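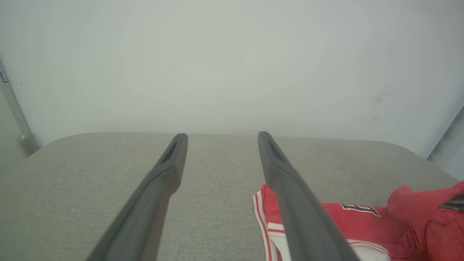 Unit 4: Sorting, Folding and Storing Printed Team Wear

September - by the Furville Textile Care course team

This handout goes with the fourth unit of the Garment Handling course at Furville. Read it before the practical and bring it with you. The terms in section 2 will be used in the practical without further explanation. Washing and drying were covered in Unit 3 and come up here only where they affect what you do at the table.

1. What counts as team wear

For this unit, team wear means any top, shorts, or warm-up garment that carries a club's colors, a number, or a name. Most of it is knitted polyester. Some older sets are a cotton and polyester mix, and you will get a few of these from the Ķēniņš collection in the practical. They are heavier and crease more easily than the newer tops.

A typical team top has a main color, a second color on the trim or side panels, and a number. The red top shown at the start has white trim and a black number outlined in white. Two-color numbers like this need a closer look than plain ones, as the outline can start to lift before the main part of the digit does.

We do not iron team wear in this unit. Pressing is in Unit 6.

2. Terms

Body: the front and back of the garment without sleeves.

Trim: a narrow strip in a second color along an edge or seam. It may be sewn in, sewn on, or printed.

Side panel: a separate piece of fabric running down the side of the body. On many tops it curves toward the front at the bottom.

Hem: the finished lower edge.

Applied number: a number cut from film or fabric and fixed to the garment with heat, stitching, or both. It has an edge you can feel.

Dyed number: a number that is part of the fabric color. It has no edge and cannot peel. Treat it like plain fabric when folding.

Outline: a border around a number in another color. On applied numbers it may be a separate layer under the digit.

Set: all the garments of one design belonging to one team, whatever the sizes.

Short set: a set with one or more numbers missing. Tag it short even if you expect the missing piece to turn up.

3. The work surface

Folding can be done on a hard table or a padded one. A padded surface covered in woven fabric holds a slippery knit in place better than bare laminate does. The drawback is lint. A pale cover also shows color transfer quickly, so check it after you have handled dark or bright pieces that may not have been rinsed properly.

Before you start:

- Run a hand over the surface and remove pins, tags, and loose thread.
- Lint-roll the cover if the last group worked with towels or fleece.
- Take off rings and bracelets. Polyester knit snags easily and a pulled loop cannot be fixed at the table.
- Check that the surface is dry. A padded cover can feel dry on top and still be damp at the seams, so press down on it.

The surface should be wide enough for the largest top in the set to lie flat with the sleeves out. If it is not, fold the sleeves in as you lay the garment down and do the rest as normal.

4. Sorting

Sort before you fold. It is slower to break up a folded stack than to deal with a loose pile.

First sort by set. Color alone is not enough. Two clubs may both wear red and white, and the same club may have changed its trim from one season to the next. Look at the trim, the collar, and the shape of the number.

Then sort by type: tops, shorts, warm-up. Keep long-sleeved tops separate from short-sleeved ones even when they share a number.

Then sort the tops by number. Open out any part that is folded over before you read it. With the cloth turned under, a 1 may be a 1, or it may be half of a larger number. Reading a partly hidden digit is the most common mistake in this unit, and it leads to sets being tagged short when they are complete. Lay the back of the top flat and read the whole number there. If the front also carries a number, check that the two match.

Write the numbers on the set sheet as you go. Do not fill it in afterward from memory.

5. Inspection

Each garment is looked at once on the front and once on the back. You are checking for:

Lifting. Run a fingertip lightly along the edge of the number. If the edge catches, put the garment in the repair tray. Do not pick at it or press it down with your thumb.

Cracking. Fine lines across an applied number are normal on older garments. Gaps that show the fabric underneath are not, and go on the sheet as "cracked, visible."

Color bleed. Look at the white parts next to the main color, especially trim on a red or navy garment. A pink or gray cast along the seam is bleed. Note it. Do not treat it at the table, even if there is a bottle of Clesix within reach. Spot treatment is done at the sink, and the garment then goes back through the wash.

Snags. Mark with a removable sticker beside the snag, never on the number.

Open seams. Check the underarm and the point where the side panel meets the hem. These two places account for most of the seam repairs we see.

Odor. A garment that smells after washing has usually been left in a closed bag. Send it back. Storage will not improve it.

6. Folding a top with an applied number

The aim is to keep every fold line off the number. A number on the back is usually tall and centered, so the folds go to either side of it and below it.

Step 1. Lay the top face down with the number showing. Smooth it from the middle outward with flat hands.

Step 2. Straighten the trim. If the trim lies straight, the body normally does too. Trim that waves or doubles back means there is slack fabric underneath.

Step 3. Place a sheet of tissue over the number, a little larger than the number itself. We use the uncoated Vernis tissue in the practical room. Coated paper can stick to heat-applied film in a warm store.

Step 4. Fold one side in, just past the edge of the number, and lay the sleeve back along the fold. Repeat on the other side. The tissue should stay where it is.

Step 5. Fold the hem up to the bottom of the number. If there is a contrast panel at the hem, line up its edges first.

Step 6. Bring the folded lower part up once more, loosely. This fold passes over the number and must not be pressed down. On small sizes you can leave it out.

Step 7. Turn the garment over so that the collar faces you. Slip the number tag under the collar.

Very wide numbers, such as 23 in a block style on a child's top, may reach nearly to the side seams. You will not be able to fold past them. Roll these tops from the hem, number outward, with the tissue inside the roll.

7. Stacking and storage

Stack no more than 9 tops high. Above that the bottom garments are pressed hard enough to mark. Alternate the collar end so the stack stays level. Shorts go in their own stack and not on top of the numbers.

Use breathable bags or lidded boxes. Sealed plastic is acceptable for transport only. Boxes are labeled on the short side with the club, the set color, the number range, and the word SHORT if that applies. Keep them off the floor and away from heating pipes.

The teaching store at Furville holds 3,000 garments, of which 1,000 are team wear. Please put things back in the box they came from - a top in the wrong box can stay lost for a full term.

8. Practical task

You will work in pairs. Each pair is given an unsorted bag holding pieces from more than one set. One person sorts and reads the numbers aloud, the other keeps the sheet. Change places when you reach the folding stage.

Hand in:

- the completed set sheet, signed by both of you
- one folded top with an applied number
- one rolled top
- any garments for repair, with the fault written on the sheet

The folded top is opened by the instructor. Marks are lost for a crease through the number, missing tissue, or trim folded under itself. A slightly uneven outer shape does not lose marks.

9. Reading for next time

Unit 5 covers towels, bibs, and equipment bags. Read the section on lint in the course book and look again at your notes on drying times. Bring a soft tape measure. The practical room opens at 8:30 a.m. and bags must be off the benches by then.

This site uses cookies to remember your settings and to count visits. By continuing to browse you accept our use of cookies. Accept | Manage settings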